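Ticket 2097
Subject: Floor heat in Lallbridge workroom drops out overnight, schedule lost
Opened: January 2025
Product: Prila controller, single zone, wired slab sensor and wired air sensor
Status: Resolved, waiting on parts

Initial report

The floor heat in our ground floor workroom shuts off at night and does not come back on in the morning. The controller is on the wall by the door. When I get in, the screen is lit but the schedule is blank and the mode says Manual. I re-enter the schedule and it holds for the rest of the day. The next morning it is usually blank again, but not always. The other Prila units in the building are fine.

The room is 900 square feet, one zone, hydronic tubing in the slab. Boiler and pump are in the closet across the hall. Cerkarum did the original install. No changes to the wiring in the past year that I know of.

Things I tried before opening this:
Power off at the breaker, wait, power on. Schedule came back blank.
Factory reset from the installer menu. Same result the next morning.
Set the clock by hand. Clock was correct the next day, so it is not losing time.

Octavian Pană

Reply from Cerkarum support

Thank you for the details. If the clock holds and the schedule does not, the backup battery is probably good. Please send the firmware version, the last few lines of the event log, and tell us where the air sensor is and what is near it. Also please check if the controller is set to accept a remote schedule. It is under Installer, then Network, then Source.

Update from Octavian Pană

Firmware is the version it shipped with. Source is set to Auto. I did not set it to that, but I did not write down what it was before the reset either.

Event log, newest first:
Schedule cleared
Source changed: local to remote
Slab sensor fault 275
Slab sensor fault 275
Pump off

Air sensor is on the inside wall at shoulder height. Nothing hot under it. The nearest furniture is the work table.
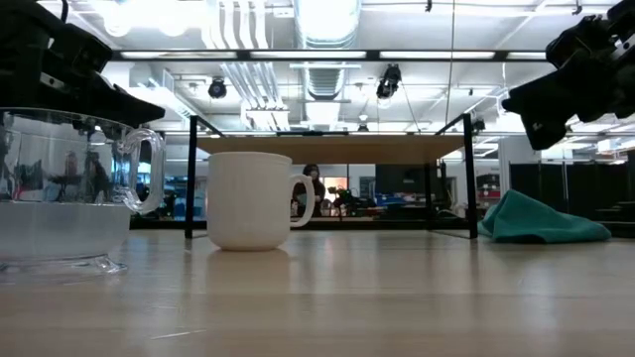
Workroom table with the clear pitcher and a white mug on it.

I put a cheap thermometer next to the air sensor overnight and they agreed in the morning, so I believe the air reading. The slab reading I am less sure of. It jumps when I open the wiring cover.

Reply from Cerkarum support

Fault 275 means the slab sensor went open circuit for longer than the limit. The controller stops the pump when that happens. On your firmware, with Source on Auto, it will then look for a remote schedule. If it does not find one it loads an empty one. That was corrected in a later release.

Please do the following in this order:
Set Source to Local.
Write down the current schedule.
Update the firmware from the installer menu.
Check the schedule after the restart and re-enter it if needed.
Leave the slab sensor alone for now so we can see the two problems apart.

Update from Octavian Pană

Done. The update stopped partway the first time and the screen went dark. I waited, then cycled the breaker and it started over and finished. The schedule was still there after the restart.

Next morning: schedule present, pump off, fault 275 in the log again. So the blank schedule looks fixed and the heat still drops out. 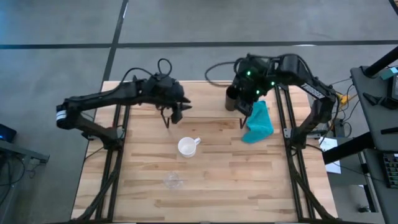

Slab sensor resistance at the controller end is next on the list. I pulled both leads and put a meter on them. The reading was steady for a while, then open, then steady again when I moved the cable. The floor around the work table is gray concrete, and the probe is down in a tube in that slab, so I can't get at the far end without pulling it. The part of the cable I can reach goes through the wall box and into a splice. The splice is two twist connectors in a box with no cover – one of them came off in my hand.

I remade the splice and closed up the box. No fault that night or the night after. Slab reading no longer jumps when I touch the cover.

Reply from Cerkarum support

Good find. A bad splice would explain the overnight faults, as the cable can move a little when the wall box cools down. We would still replace the wire between the controller and the splice if it shows any green on the copper. Kang can supply the same gauge. The probe itself sounds fine, please don't pull it.

Update from Octavian Pană

There is some green on one conductor. I ordered wire from Kang and will swap it when it arrives. Until then Source stays on Local. I checked the other Prila units and 2 of them were also on Auto with the old firmware, so I changed those and will update them before April.

You can close this. I'll reopen under the same number if 275 comes back after the new wire is in.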